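Folded Card Place Markers with Little White-Tipped Sticks

Posted 2019-01-05

I made a batch of these in September for a supper at my sister's and I've been asked for the steps ever since, so okay, let's do it!

You need peach card, something pink for the inside, and a handful of thin dark sticks with a white tip. I work on my old yellow table (specks, scuffs and all) because pale card shows up so well on it.

Fold the card in half with the pink on the inside, then run a spoon handle down the crease – slowly, or you'll drag it crooked.

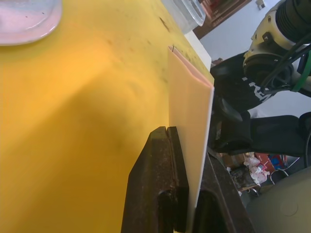

Now check your corners. If one gets a small nick I just turn it to the back, or save that piece for a gift tag. Mine stand best when the fold is really sharp, so go over it a second time if yours flops.

For the sticks, put a dot of glue inside the fold, lay the dark end in it and press for a count of 31. Leave the white tip poking out the top – that's the cute part! 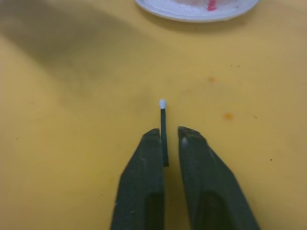 One of the thin dark sticks, white tip up.

Let everything sit for 43 minutes before you write any names. I use a soft pencil first, then ink.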